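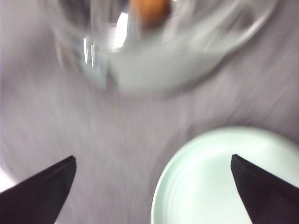
A clear glass bowl on a grey tablecloth.

Gradevero bowls swap outgrows the hall, moves to the rink

The Gradevero kitchenware swap is moving across the road to the curling rink for August, after the spring one ran out of tables before lunch and people were setting casserole dishes down on the stage stairs.

Doors at 8 a.m. this time, an hour earlier. Drop-off is at the Kimberg Street side, not the main doors, which will be locked until the floor is set up. Bring things clean. Last time a fair bit came in with the grease still on and it went straight to the bin.

How it works is the same as before. You bring in kitchen stuff you don't use, you get a ticket for each piece, you trade tickets for whatever you like. Mixing bowls, pie plates, measuring cups, cutlery, jars with lids. Sets count as one ticket if they stay together. No ticket, no problem, you can buy them at the door for $3 each and the money goes toward the rink's new dishwasher.

The spring swap took in 2581 pieces, a record for the event and more than double the one before. Most of it was glass. Organizers say glass bowls and bakeware go fastest, plastic tubs hardly move at all, and they would like fewer of those please. Mugs are capped at 8 per household. There is still a full shelf of mugs in the hall basement from spring.

Not accepted: anything with a plug, knives outside a knife block or sleeve, non-stick pans with the coating coming off, chipped glass. Chips get checked at the drop-off table and there was some grumbling about that in spring, but a cut hand at the sorting table settled it and the rule stays.

Song Bakery will have coffee and butter tarts by the skate counter from opening until they're gone. Cash only, the card reader doesn't get a signal in that building.

Parking is the other change. The rink lot holds more cars then the hall but the back row is taken up by the Urireck paving crew until the end of the month, so use the gravel lot behind the library if it's full. Please don't park along the creek road. Town will ticket, they did in spring.

Leftovers go to the thrift shop at closing, 1 p.m. sharp, except for canning jars. Those are being held back for the tomato weekend at the community kitchen, which is short of the one-litre size and can use rings as well. Flat lids have to be new.

A table for recipe books is being tried out for the first time. No tickets needed, take one leave one. Binders of clippings welcome, magazines are not.

Help is needed with set-up the evening before, from 6, mostly unfolding tables and taping newsprint down. So far 21 people have signed up for the day itself but only a handfull for the evening. The sheet is on the corkboard inside the library, or just show up at the side door.

Rain or shine, it's indoors. Wear a sweater, the rink floor stays cold even with the ice out.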